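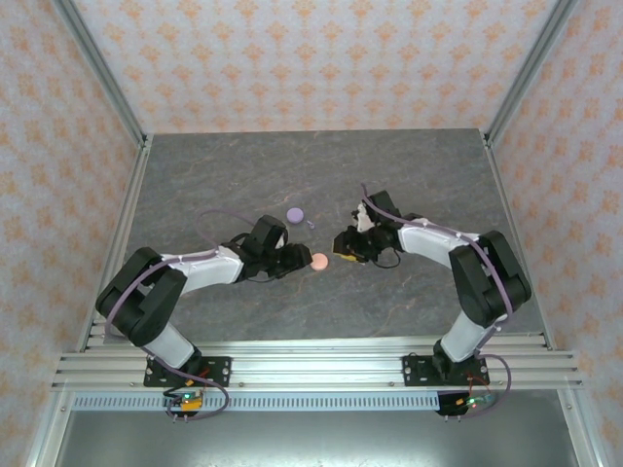 Paper Conservation Workshop, Clemstead
Notebook entry, February, opened 9:40 a.m.

Washing of the Truna parish maps, second group. Seven sheets were brought up from the store and surface cleaned with soft brush and grated eraser. Sheet 613 was held back; the red boundary ink bled in the spot test with deionized water and again with the water and ethanol mix. It will need local treatment on the suction table.

The remaining sheets were humidified between felts for two hours, then float washed. First bath came off dark yellow, second bath pale. A third bath was not considered necessary except for sheet 295, where the old flour paste along the center fold was still soft and tacky. The paste was lifted with a bone folder and damp swabs. Linen backing retained in the folder for the record.

Sizing: the Economou gelatin was made up at the usual strength. It set too quickly in the tray and had to be rewarmed twice. Colleagues using the same batch should keep the tray on the warming plate throughout.

Drying under light weight, blotters changed at noon and at 4 p.m. The Erow blotter leaves a faint texture on thin papers – use the smooth side, or interleave with polyester web.

Outstanding: tear repairs on the lower margins, and a fresh order of wheat starch. Blotters to be changed again on Sunday.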